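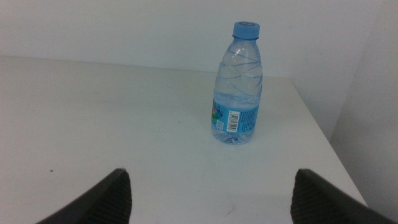 제4장 탁자 위의 물건과 제자리

이 장에서 배울 내용
물건의 자리를 정하는 기준
담는 그릇과 펼치는 면의 구별
빈 면을 빈 채로 두는 법

생수 한 병을 치우는 데는 3초도 걸리지 않는다. 그런데 그 생수병이 탁자 위에서 사흘을 버티는 일은 흔하다. 마시던 사람은 다시 마실 생각이었고, 지나가던 사람은 남의 것이라 손대지 않았으며, 정리를 맡은 사람은 뚜껑이 닫혀 있으니 급하지 않다고 보았다. 모두 나름대로 합리적이었고, 병은 그대로 있었다.

생활공간 관리론을 가르치던 하티제 에렌은 이런 물건을 '체류물'이라고 불렀다. 버릴 것도 아니고 둘 것도 아닌데 어쩌다 눌러앉은 물건이라는 뜻이다. 학생들은 이 용어를 몹시 좋아했고, 한 학기가 지나자 강의실 뒤편 탁자에는 체류물이 더 늘어났다. 이름을 붙여 주면 정이 드는 모양이다.

4.1 담는 곳과 펼치는 곳

집 안의 면은 크게 두 가지로 쓰인다. 물건을 담아 두는 곳과 잠시 펼쳐 놓는 곳이다. 서랍, 상자, 바구니는 앞의 것이고 탁자, 조리대, 책상은 뒤의 것이다. 문제는 뒤의 것이 앞의 것보다 늘 손에 가깝다는 데 있다. 서랍을 여는 수고와 탁자에 내려놓는 편안함이 맞붙으면 승부는 대개 싱겁게 끝난다.

그래서 실무에서는 펼치는 면 바로 곁에 담는 그릇을 하나 붙여 둔다. 그릇은 뚜껑이 없는 편이 좋다. 뚜껑이 있으면 사람들은 그 뚜껑 위에 물건을 올린다.
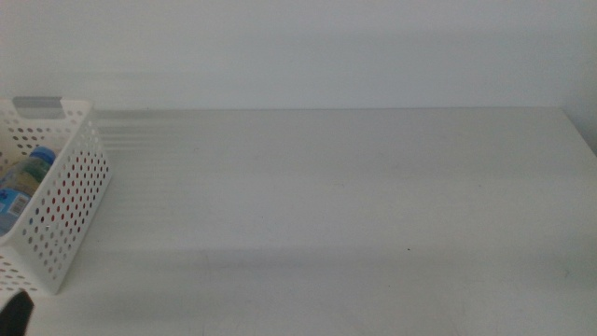

그림 4-1 탁자 왼쪽에 둔 흰색 플라스틱 바구니. 벽면에 작고 둥근 구멍이 줄지어 나 있다.

바구니를 고를 때 초보자는 용량부터 따진다. 발타사르 몬테시노스가 Ibarra 공동주택 입주자에게 바구니를 나누어 주었을 때도 가장 큰 것이 먼저 동났다. 3월에 다시 찾아가 보니 큰 바구니는 하나같이 가득 차 있었고, 맨 밑에 무엇이 있는지 아는 주인은 드물었다. 그중 한 바구니에서는 정리법 안내서가 비닐도 뜯지 않은 채 나왔다. 몬테시노스가 쓴 안내서였다.

용량보다 먼저 볼 것은 안이 들여다보이는가, 한 손으로 넣을 수 있는가이다. 높이가 30센티미터인 바구니라면 식탁 위보다는 바닥에 두는 편이 낫다. 앉은 사람이 팔을 치켜들어야 하는 바구니는 며칠 안에 장식품이 된다.

4.2 빈 면의 관리

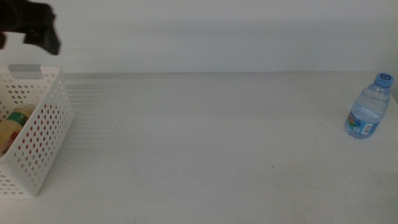 빈 면은 저절로 유지되지 않는다. 수납공간을 늘리면 면이 비리라는 믿음은 널리 퍼져 있지만, 늘어난 수납공간은 대체로 새 물건을 부른다. 면을 비워 두려면 그 면에 무엇이 올라올 수 있는지, 언제 내려가야 하는지를 미리 정해야 한다. 다 비운 다음에는 또 다른 고민이 기다린다. 물건이 가득할 때는 보이지 않던 것이 눈에 들어오기 때문이다. 그림의 탁자에도 가운데에서 조금 오른쪽에 작고 어두운 점이 하나 있는데, 잡동사니가 쌓인 탁자였다면 아무도 찾지 못했을 크기다. 이 점이 신경 쓰이기 시작한 독자는 이 장의 내용을 절반쯤 익힌 셈이고, 벌써 행주를 가지러 간 독자는 4.3절로 건너뛰어도 좋다.

체류물에는 기한을 준다. 생수병이라면 자리를 뜰 때가 기한이다. 우편물은 그날 저녁, 남에게 돌려줄 물건은 다음 외출까지로 한다. '나중에'는 기한으로 인정하지 않는다.

생각해 보기
1. 자기 집에서 가장 오래된 체류물을 하나 골라, 그것이 그 자리에 놓이게 된 경위를 200자 이내로 적어 보자. 변명은 글자 수에 포함한다.
2. 펼치는 면 하나를 정해 하룻밤 동안 비워 두고, 아침에 맨 먼저 올라온 물건을 기록해 보자.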